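25th January

Viewing day for the Vestport festival. I said I would keep notes this year, so these are the notes.

Morning

Got up early and had the first film running before it was light. The features shortlist has come down to eight and I have to send my scores to Huguette Lapointe by tonight. She wants a number and a paragraph for each. I had left more of them to the end than I should have.

Started with Pitero, the long one. It runs 134 minutes and I watched it straight through with one stop for coffee. It is about a ferry pilot who goes back to the island where he grew up to sell his father's boat, and then doesn't sell it. Very little talking in the first hour. There is a scene in the boat shed, the brother sanding the hull while the pilot stands in the doorway, and it goes on a long time and I didn't mind. The second hour is weaker. A niece arrives, and from then on people explain things to each other that we had already worked out. The music comes in heavier too.

I gave it a good score and said it needs the big screen. I also said that if we take it, it can't go on last at night. We did that with a slow film before and people left for the last bus.

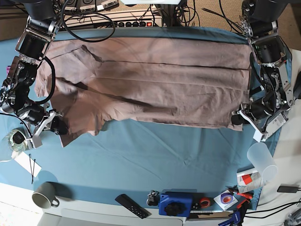
The look of Pitero is the part I keep going back to. Nearly all of it is brown and gray, coats and ropes and wet boards, and then there is one pale wall or a strip of sky behind. I was trying to put that into my paragraph for Huguette and couldn't get it right. The closest I can come is a grayish-brown shirt spread out on a light blue sheet, all long creases and bunched up at one end. Put like that it sounds like nothing, but the two colors hold each other up and the film does the same for most of its length. I wrote "muted, with care taken" and left it there.

Watched the end again to check whether the boat has a name painted on it in the last shot. It does, and the name is different from the one at the start. I had missed that. Raised the score a little.

Midday

Soup, toast. Called the Surdu to ask about the projector. They have two screens and the small one has had a flicker on the left side since October. The man on the phone said a part had been ordered. He said that last time as well. I asked if we could get in for a test before the program is printed and he will call back.

If the small screen isn't fixed, everything has to go in the big room, and then the shorts lose their repeat showing. I wrote to Huguette about it so she has it in writing. She answered quickly and said to plan as if it will be working. I would rather plan the other way, but she has the contract with them and I don't.

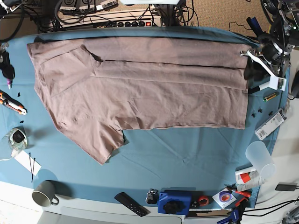 T-shirt, folded lengthwise, one sleeve sticking out.

Went through the emails from filmmakers after that. Most want to know when they will hear. I have a standard reply and I used it. One director wants to send a new cut, with a different ending, after we have already scored the old one. I said no and then felt bad about it, and wrote a second email that said no more politely. The rule is on the entry form.

There was also a long message about subtitles for Odo. The file we have drops the last line of each scene, which I had put down to style. A corrected file came with the message. So that one had to be watched over again, at least in part, and it took up the time I had set aside for a walk.

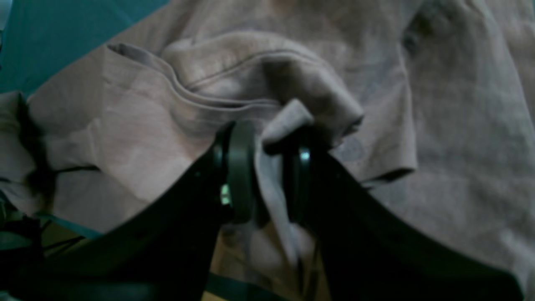 Afternoon

Odo with the proper subtitles is a better film. It is a documentary about a man who repairs accordions and hardly ever plays one. Without the last lines he seemed rude. With them he is mostly finishing his sentences. I had marked it down for being cold and I had to undo that, which meant rewriting the whole paragraph.

What works: the workshop, the daughter on the phone, the long stretch where he tunes one reed and gets it wrong and starts again. What doesn't: the trip to the concert hall near the end. It feels as if somebody told the director there had to be a big event. He sits in the audience and we watch him listening. I would cut it by half, but it isn't mine to cut.

I think it should open the documentary strand. It is short, people will like him, and the director has said she can come if we pay the train. There is money for two guests from that strand and so far only the one has been asked for.

The rest of the afternoon went on the films I had already seen once. I skipped through to check my notes. The wedding comedy was less funny on the second look. The prison film was the same, very strong, and I still don't know who will buy a ticket for it. I scored it high anyway. Selling it is a separate job and it belongs to someone else.

Evening

Ate late. Sat down to put the scores in one table and found I had given nearly everything the same number. That is no use to anyone. Went back and forced them apart, best to worst, and Odo came out ahead of Pitero, which I would not have said this morning.
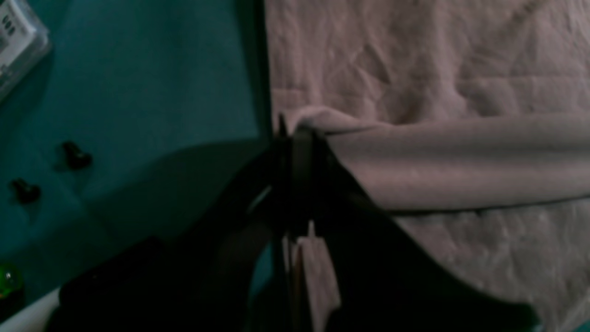

Huguette also wants ideas for the program cover by the end of the week. Last year's was a photo of an empty seat and people complained that it looked sad. I would like no photo at all, only color. A plain teal down the left and a pale pinkish beige on the right, meeting in a line that is a little off straight, the way the edge of a cloth is. The festival name could go in the darker green low down on the teal side, and the beige would take the dates. It would be cheap to print. The trouble is that the sponsors' logos have to go somewhere and most of them are red.

I put the idea in the same email as the scores and sent it. Then I noticed I had spelled Pitero two different ways in the table, so I fixed that and sent it again.

The Surdu never called back. Will try them first thing. Still to do: the shorts order, the train fare for the Odo director, the form for the town, and find out who has the key to the poster case.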